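Two-Arm Handling of Soft Bags: Results to Date

September 5, 2019

The Erkus project studies how a pair of robot arms can learn to handle bags that sag, fold and shift. Our earlier report from March covered a policy trained on 380 demonstrations with rigid boxes. The present work turns to backpacks.

Both arms share one policy – neither is assigned the role of leader.

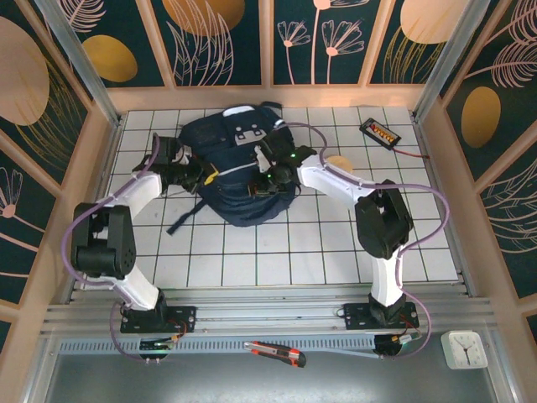 Results

The shared policy was compared with two separate policies over 409 trials each. It completed the task in 313 trials. Most failures involved a strap caught under the bag, and these remain unsolved. The training set, named Esordale, will be extended before the next round.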